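About Rizk

Rizk makes placement boards. A placement board is a flat panel with a set of loose parts, and the work is to put each part where it belongs. Our boards are used in occupational therapy clinics, TAFE workshops, special schools, assembly training rooms and university labs. We design, cut, finish and pack them in one building on the Grullico industrial estate, and we sell them directly to the people who use them.

How we started

The business was set up by Renzo Messina, a pattern maker who had spent most of his working life cutting templates for joinery shops. A hand therapist asked him to copy an old peg board that had lost half its pegs. He made the copy, then a second one with tighter holes for patients further along in their rehabilitation, then a third with shapes in place of pegs. The therapist's clinic still has the third one. Renzo left his job the following March and rented the front half of the unit we now fill.

For the first few years everything was made to order and no two boards were quite the same size, which made replacement parts a nuisance. We moved to standard sizes when we brought out the Mustik range, and all current boards belong to it. Older boards can still be repaired if you send us a tracing.

What we make

The Mustik range covers simple shape boards, peg and slot boards, and mixed boards. A mixed board combines raised panels, cut-outs and outlines on the same sheet, so the person using it has several kinds of target to deal with in one sitting. Mixed boards are our most common order from labs and training rooms. Clinics tend to begin with the simple ones.

Boards come in white, grey or natural finish. Parts come in blue, red or yellow, one colour to a set. White with blue is what most customers choose, as the small blocks are easy to pick out against the board and hard to lose on a dark bench.

We keep 883 different parts on the books. Many of them differ only in thickness or in how closely they fit, and every part is listed in the parts catalogue with its fit grade. Grade 1 drops in with room to spare. Grade 4 needs to be lined up squarely before it will go in, and we don't recommend it as a first purchase.

Coloured parts can be ordered singly. You don't need to buy a new set to replace one block.

How the boards are used

The usual way is to lay the board flat on a table with the parts beside it and place them one at a time. Some users work to a clock. Others care only about whether the part ends up in the right position, and record misses. There is no official method and we don't supply one, though we're happy to pass on score sheets that customers have sent us and agreed to share.

A board doesn't have to sit square to the table edge. Turning it a little makes the same task harder, and it costs nothing to try. Lighting matters too. Outlines are plainest under even white light and need a closer look under coloured or very strong light.
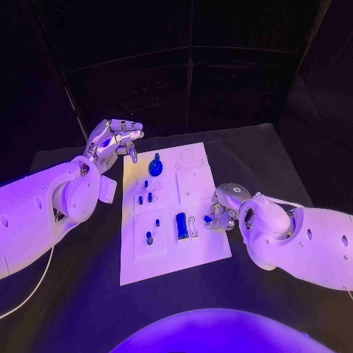 Where we work

Our workshop is at the rear of the Grullico estate, past the tyre place. It has 900 square metres of floor, most of it taken up by cutting, finishing and storage. The sheet stock comes from Hitier, our supplier since the Mustik range began, and offcuts go back to them for recycling.

Sets are packed by hand and each box is checked against its parts list before it is taped shut. Last year we sent out 2794 boxed sets to 407 customers, mostly in Australia and New Zealand. The rest went overseas by air freight.

Repairs and custom boards

Worn boards can be resurfaced. We'll quote from photographs, and the turnaround is normally three weeks from the day the board reaches us. Please take the loose parts out and bag them separately before you post it.

Custom boards start with a drawing. A pencil sketch with measurements in millimetres is enough. We'll send back a proof showing every panel, cut-out and outline at full size, and nothing is cut until you've signed it.

Visiting

Visitors are welcome between 9 am and 3 pm on working days. Ring first so that someone can meet you at the roller door. There is a sample bench inside with one board of each type, and you can try the four fit grades before ordering.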